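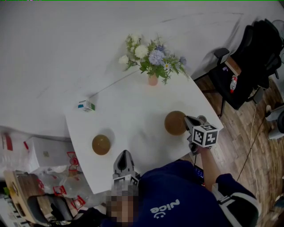
Flowers on the white table, front room, Tirnton office

Ticket 3042
Subject: Front room drops off the wifi, again
Opened: January 1, 2021
Status: Open (was Closed, reopened by requester)
Site: Tirnton, ground floor
Equipment: Zorano access point, Brisavlow managed line

Requester, original report

The wifi in the front room drops every afternoon. Laptops keep showing full bars but nothing loads. It lasts a few minutes, comes back, then goes again. I reported the same thing last April and was told it was "interference," a word I have now heard from three different people, none of whom could tell me what was interfering with what.

Before anyone asks: yes, I turned it off and on. Yes, I forgot the network and joined it again. The back office is fine the whole time and it is farther from the router.

Brisavlow support, first reply

Thank you for contacting us. We ran a remote line test and found no fault. Please move large metal objects and microwave ovens away from the access point and restart the router. We will close this ticket if we do not hear back.

Requester

There is no microwave in the front room. The line test passing tells me the line works, and I already knew that from the back office. Restarted the router anyway. Dropped again the same afternoon. Please leave the ticket open.

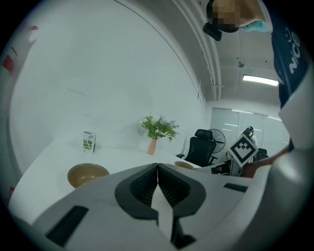
Tests run on our side

1. Wired laptop, front room wall jack. No drops all day. So the cable to that room is good, at least on the jack we used. The access point is on the other jack.

2. Ping from a wifi laptop to the router, 1000 packets, during a bad spell. 126 lost. Same test from the back office, none lost. I don't know what Brisavlow counts as a fault but I would count that.

3. Changed the channel from automatic to fixed. Support swore by this one. It looked better for one afternoon and then it was exactly as before, which makes me think the good afternoon was luck.

4. Changed the channel width to the narrow setting. Slower, still drops.

5. Turned off the "smart steering" feature in the Zorano menu. It claims to put each device on the best band. I could not see that it did anything, on or off.

6. Updated the firmware. The release notes say "stability improvements" and nothing more. No change.

Brisavlow support, second reply

Based on your results we recommend adding a mesh extender. Our Xia package includes 2 units and can be added to your monthly bill. Many customers with similar layouts see better coverage.

Requester

Coverage is not the problem. The signal is strong when it fails. I wrote that in the first report. An extender would repeat a connection that has already stopped working, and I would be paying monthly for it. Can somebody look at the access point log? I have attached it twice.

Line that repeats in the log, every bad spell:

uplink port down
uplink port up
clients reassociating

I am no network engineer, but "uplink port down" reads to me like a cable or a socket, and I would like to hear why it isn't.
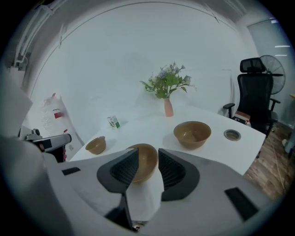 Brisavlow support, third reply

Thank you for the log. The uplink messages may be related to power. Please confirm how the access point is powered.

Requester

Over the network cable, from the small injector your installer left behind the cabinet. It was warm when I touched it. I have no idea how warm it is supposed to be and the label doesn't say.

Swapped the patch cable between the injector and the wall first, with the spare from the printer. Still dropped. Then moved the access point to the wall jack used in test 1, same injector. Still dropped, same line in the log. That ought to clear the socket, unless both sockets are bad, and the wired laptop says otherwise.

That leaves the injector or the access point itself. I don't have a spare of either. Please send an injector, as it is the cheaper part, and please don't close this while it is in the mail. The last ticket was closed as "resolved by customer" and the customer had resolved nothing.

Brisavlow support, fourth reply

A replacement injector has been requested. We have set the ticket to Closed, pending delivery.

Requester

Reopened. Three drops since lunch, log attached again.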